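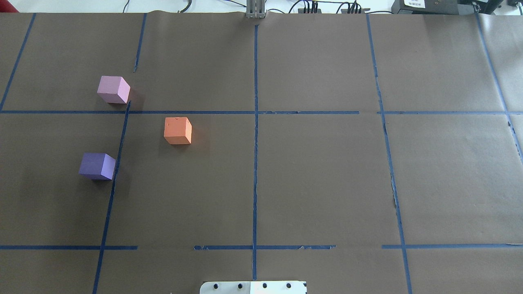
Planning a vegetable bed when you have no patience

It's 22nd November and I'm already thinking about tomatoes, which tells you how well I cope with cold weather. Last summer the back bed got away from me completely. The zucchini ate the beans, the beans ate the path, and I found one lonely pepper plant under all of it in the fall (it was alive, bless it!).

So this winter I'm doing it properly, on paper, before I buy a single seed. My neighbor Carleen McPhee has gardened this way forever and she gets more out of her little side yard than I do out of the whole back.

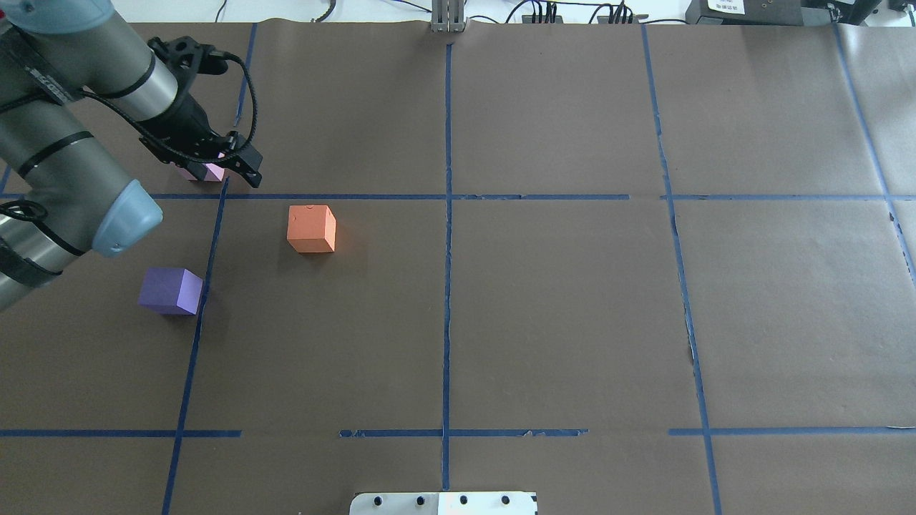

Square-foot gardening is the thing I'm trying, or my loose version of it. You mark the bed into boxes, you decide what goes in each box, and you stick to it. I used to think string was the only way to mark things out, but blue tape on brown paper makes such a clear grid that I'm going to lay my whole plan out like that on the dining room floor first. Then I can shuffle seed packets from box to box all evening and change my mind as often as I like.

I have 147 seed packets, by the way. I counted them last night with a cup of tea and then had to sit quietly for a bit. Half are lettuce.
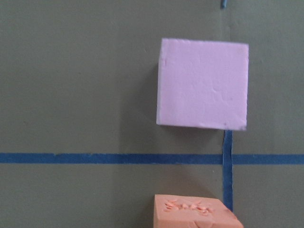
How many tomato plants fit in one square? One, and even that's snug if it's a big sprawling kind, so I'm giving each of mine 2 squares and a tall stake.

Carrots are much easier, you can squeeze sixteen into a square if your soil is loose. Mine is clay with opinions, so I'll be mixing in a lot of compost first. Rhys Tamihana from up the street has offered me a trailer load and I said yes before he'd finished the sentence.

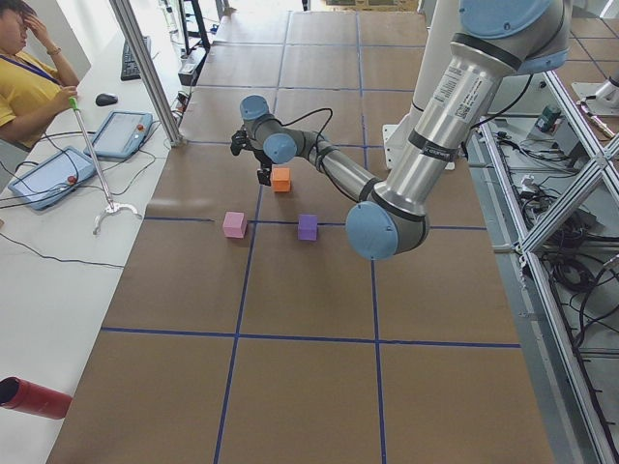
The compost goes on in December, if the ground isn't frozen solid, and then it can all sit under cardboard until spring. I'm putting peas along the fence, basil by the back door where I'll remember to pick it, and zucchini in the far corner. One plant this time. Maybe two, if there's a yellow one in the catalog.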